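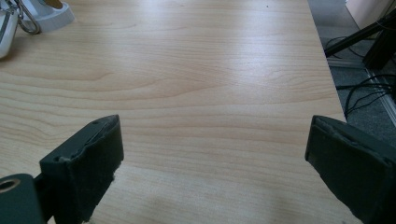

About us

Killar Bench is a small test shop for grippers, arms, cameras and the boxes that run them. We're in Malton, upstairs, one long room plus a store. People send us kit, or a question, and we try things side by side and write down what happened. That's most of it.

What we do

Comparisons, mainly. Two grippers, same job, same arm, same table. Or one gripper and a pile of different finger pads. Or the same camera in three mounting positions until somebody is happy with the view of the fingertips. We do controllers too but fewer of those, they take longer and the arguments are longer as well.

We don't sell hardware. We don't take commission from anyone who does. If you want a quote for an arm, wrong number, sorry.

How we started

Began as a spare-time thing at a packing firm that had bought the wrong gripper. Then bought another wrong gripper. Both had good brochures. Neither would pick up a soft pouch without either dropping it or leaving a dent. So a couple of us built a rig out of shelf parts and started testing before buying, and other firms on the estate asked to borrow the rig, and then asked to borrow us. Went full time the following August. Moved out of the unit and into the current place when the downstairs neighbour needed the space for pallets.

The bench

A pale wood table, carpet underfoot, cables on the carpet. Not a clean room and not meant to be. Most of the places our customers work in aren't either. If a gripper only behaves on black matt under studio lights we would like to know that early. A shiny tabletop is a fair test for a camera, and we've sent more than one depth sensor home over reflections.

Hand-held work

A lot of what comes through now is hand-held grippers, the type a person works through a task with, recording as they go. Different to testing on an arm. You find out about weight, wrist angle, where the camera ends up looking when you reach across yourself. Things we look at:

Finger shape. Slanted tips get under flat things better, square ones hold a box better. No clear winner, depends on your objects.
Pads. Foam, felt, rubber, silicone. Fuzzy pads are kind to glossy plastic but they fray, usually low down first, and you get fibres sticking out. We log wear at every pad change.
Pivots. Play in the bushings shows up as the fingers not meeting square. Small at first. Then all your small-object picks go off.
View. Can you see both pads when the fingers are open. Sounds obvious, a suprising number of mounts fail it.
Tiredness. After 400 picks in a sitting, what hurts?

The Bollstead set

Our standard objects. Named after the shop we bought most of them from, closed now unfortunately. Clips, loops, rounded glossy things, lids, soft bags, a tin with a dent that has to stay exactly that dent. Every gripper gets the same set in the same order, and then again in a shuffled order. We replace items like for like when they wear out and note it on the sheet. Customers can add up to 8 of their own objects to a run, please send spares.

The long run

Last year's biggest job was the Liu comparison, 2 finger designs against each other, 1363 picks logged in full. The stiffer finger was quicker. The softer one dropped less. Customer went with the softer one and changed the pad, so neither of the things we tested, strictly speaking, but they were pleased and came back for the camera work.

What you get

A written report, short. Table of results at the front, the raw log at the back, all the video. Failures are kept in, with the time stamp, so you can go and look for yourself. We don't score things out of ten and we don't do badges for your website. People ask. Still no.

If we think the test was a bad test we say so in the report. Happened twice with our own lighting, we re-ran both at our cost.

Who we are

A small team. Backgrounds in packing lines, camera repair, one ex school technician, one who did farm machinery and is the only person allowed near the lathe. Everybody takes a turn on the bench including whoever is meant to be doing the invoices. We think you should have held the thing before you write about it.

We also take a student from time to time, spring and summer. Paid. You'll spend a lot of it changing pads and coiling cables so bring patience.

Things we're not good at

Heavy lifting, anything over what a person can comfortably hold in one hand is really somebody else's job. Vacuum grippers we can do but only the small ones, the pump is loud and we share a wall. Food we don't touch at all. Safety sign-off likewise, we can tell you how a gripper behaves but we can't certify your cell.

Working with us

Send an email saying what you pick up, how often, and what goes wrong at the moment. Photos of the objects help more than a spec sheet. We answer within the week, a bit slower if a long run is on. Small comparisons usually fit in somewhere, bigger ones get booked a month or so ahead.

Visitors welcome by arrangment, mornings are best. Come up the side stairs, the front door is the neighbours'. Mind the cables and the tripod legs please. Parking in front of the roller door until 9am only, after that the lorries want it.

Kit sent for testing goes back in the box it came in, so keep the foam.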